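The Woman Who Keeps the Soap Alive

Tracey Entwistle writes the last ten minutes of Tritside before she writes anything else. She has done it this way for as long as she has been in charge of the scripts, and she sees no reason to change. The serial goes out on the small channel Tradis every Friday evening, and by Friday night the messages from viewers have already begun to arrive. Some of them are very kind. A few are written all in capital letters.

When I came to live in this country, I learned a good part of my English from television serials. I could not follow the news, where people spoke too fast about matters I did not know, but I could follow a family that was angry over a will. The same sentences came back again and again. "You should have told me." "It is not what you think." I have a soft feeling for this kind of programme, and I should say so before I go on, so that the reader can judge my opinions fairly.

Tritside is set in a harbour town that does not exist, with a fish market, a hairdresser and a hotel which is always near to closing. The family at the centre are the Ntulis. Mrs Ntuli, the grandmother, owns the hotel and refuses to sell it. Her two sons wish to sell it for different reasons. From this one disagreement the writers have made a story that carries on through marriages, a flood and a very long court case, and I am told that they still have not used all of it.

Entwistle received me in the writers' room, on the upper floor of a building that Tradis shares with a firm of dentists. There is a long table, and one wall is covered with cards in different colours. Each card is a scene. She asked me not to read the ones near the window, and I tried hard to obey her.

"People believe we invent from week to week," she said. "If we did that, I would be in hospital. We know in September what will happen in spring. What we don't know is how the people will speak when they get there."

She began in radio, where she wrote short plays that were broadcast in the afternoon. From radio she took the habit of reading every line aloud. In the room, the writers read the whole episode to one another, each taking several parts, and they do it badly on purpose. A line which survives bad reading, she believes, will survive a tired actor at six in the morning. I was given the part of a taxi driver. I had 2 lines, and one of them was cut while I was still saying it.
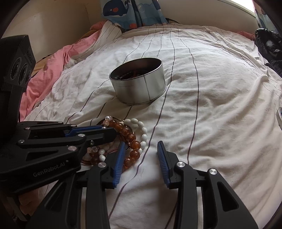

The cutting is the part of the work that impressed me most. A first draft of an episode has usually 40 scenes. Nobody in the room seems sad to lose one. They ask only if the viewer would notice the hole, and if the answer is no, the card goes into a drawer. Entwistle keeps these cards. Now and then a scene returns after a long time with other characters in it, and the quarrel which once belonged to a baker is given to a doctor.

I asked her about the change in the way people watch. Many of the younger viewers do not wait for Friday at all. They save the episodes and watch several together on a free day, and this has consequences for the writing. In the old manner, a character explained at the start of each episode what had happened before, often to a friend who must have known it already. Viewers who watch four episodes in one afternoon find this hard to bear. Viewers who watch once a week, and perhaps miss a week, still need it.

Her answer to the problem is small but I find it clever. The explaining is now done by people who have the facts wrong. The hairdresser tells a customer about the court case and mixes up the brothers, and the customer corrects her. The weekly viewer is reminded of the story, and the other viewer gets something new, namely the character of the hairdresser.

Not everything is so happy. Last year the series took a long journey away from the harbour, when the younger son went to work in the mountain village of Prorklow. The idea was to give the programme fresh air. The village episodes were beautiful to look at, and the actors speak of them with affection, but the story became slow and the grandmother was hardly seen. Letters came. I was among those who did not enjoy it, and I told Entwistle this, with some fear.

She did not defend it very much. "We thought they were watching for the plot," she said. "They were watching for her in that kitchen." The younger son came home on a bus, in the rain, and the first thing that he did was to argue with his mother about the boiler. For my taste it is the best scene the programme has made.

There is a question whether serials of this kind have a long future. They are cheap compared with the large dramas, but they need many people and they never stop, and a channel that wishes to save money looks at them first. Tradis has promised a further 2 years. Entwistle accepts the promise without building a house on it, as we say in my language. She has, however, planned an ending, and it is written on a card in her own desk, away from the wall.

I asked if it concerned the hotel. She offered me more tea.

Before I left, the writers were discussing the next wedding. One wanted it in the church, another on the ferry, and a third did not think that the couple should marry at all. The discussion had started before lunch. When I went down the stairs, past the door of the dentists, I could still hear someone reading the part of the bride in a very deep voice.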